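**Drive pull cell, fault thread (1/8)**

We lost most of Wednesday to one gripper fault on the desktop teardown cell. Notes for anyone running a similar setup.

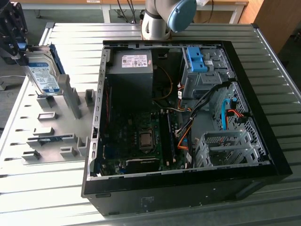

Ilze Urbonaitė replied before I got to the second post, asking whether the drive slipped in the fingers or the force reading was wrong. Fair question. The reading was wrong.

**2/8**
The job: lift the 3.5-inch drive out of an open tower, carry it over the case wall, lower it into a slot in the gray fixture tray. Cycle 1393 stopped on the lowering move with "grip lost." The drive was still in the fingers.

**3/8**
On grip lost, our recovery routine opened the gripper and went back to home. Fine if the part is gone. If the part is still held, you drop a hard drive. We dropped two before Blagoje hit the stop.

**4/8**
Cause: a chafed signal wire at the wrist. It only opened up past a certain wrist angle, and the tray approach is the one move that goes there. Bench test passed every time — we were testing with the wrist straight.

**5/8**
First wrong guess was the tray. Slots are tight, so we blamed contact force and slowed the descent. Same fault, slower.

**6/8**
Changes so far:
- grip lost now means hold position, keep the fingers closed, call a person
- finger width checked against force before any release
- wire rerouted with more slack

**7/8**
The safety part. With the old routine, someone reaching in to clear a fault could have had the fingers open above their hand. Both drops hit the tray. Access now needs the cell locked out, including for "just a quick look."

**8/8**
Stuklow has the same recovery code on 4 cells. Eleni Kos is patching those first. Ours stays at half speed until the new wire has nine shifts on it. Logs on request.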